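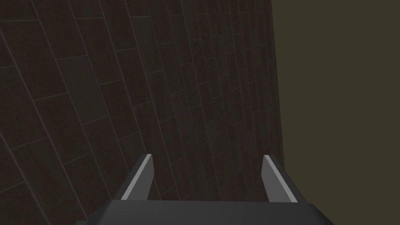
Dutel asked on the support page whether the arm can be left to clear a room by itself yet, and was told that it can't. Release 47 will attempt single chores under supervision. It doesn't plan a sequence of chores, and a chore that passes in simulation must still be checked on the real arm.

Section 2. Running a household chore in the Etesell simulator

Before you start, load the Joris room set and confirm that the gripper model matches the gripper fitted to your arm. Changes to the room set made before April need to be converted first (see Appendix B).

1. Open the chore list and select one chore. Do not queue a second.

2. Set both fingers to the open position. The start check fails with code 708 if either finger reports a load.

3. Move the wrist camera to a view that takes in the fingertips and some of the room surface behind them. Large plain areas give the position estimate little to work with.

Note: Staggered planks and tiles repeat. The estimate can slip by one full row and still report a good match. Compare it with the joint readings.

4. Bring the gripper up to the panel or board to be handled. Stop while the fingers are still open and check the gap against the near rim. A large panel at this range hides much of the room, including furniture and small parts at floor level.

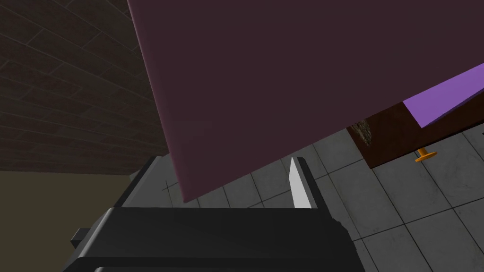
5. Start the approach at low speed. Keep one hand on the stop key until the fingers close.

6. Read the result line. "Held" means that contact was recorded on both pads. It doesn't mean that the panel can be carried.

CAUTION: Do not copy simulator grip force to the real arm. Simulated panels do not bend, and painted edges may slip at the same setting.

7. Repeat the run with the Fu lighting profile. In our bench set, 69 runs ended in a correct grasp under even light. Results under mixed light are listed separately in Appendix C.

8. Save the log before closing the room. Unsaved logs are deleted on exit.

Section last revised 28 Jun 2019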